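Teaching a two-handed robot to load a cup, part 2: recording good demonstrations

By Lamai Kaewkla

Last time we got Kornen up and streaming. Now for the fun part – collecting demonstrations the policy can learn from! You need a clear kitchen, a handful of unbreakable cups and a free afternoon.

Start every session with the hands relaxed and pointing at the floor.
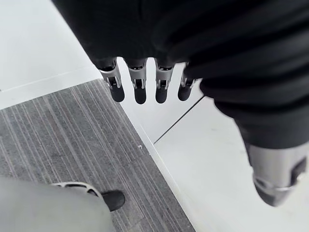
Joint zeroing comes first, every single time. Run it with both arms hanging, then check each finger on the live wrist view. With the black sleeve stopping short of the silver joints, you can see each one clearly, so a finger that sits at an odd angle shows up right away. Fix it before you record anything.

Next, practice the hold. Pick up a mug, tilt it slowly and bring it back upright. Do this 13 times per hand before you touch the record key. 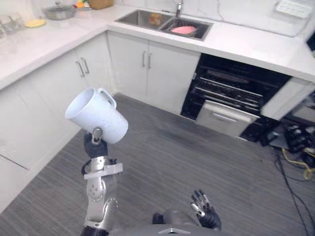

Tilting a white mug with the left hand, right hand open.

Now record. Keep each episode to one cup and one goal, and vary the starting spot a little between takes. I love this part – by the second batch your own moves get so much smoother!

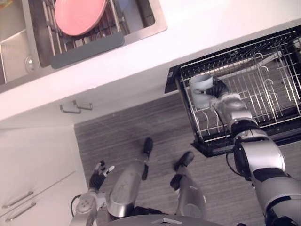 Save failed grasps in a separate folder called "retry" and label them the same day. My first policy trained on 80 clean episodes and was pretty clumsy. At 174, with the retries mixed in, it started correcting itself after a bad grasp.

Part 3 covers training, and it should be up in August.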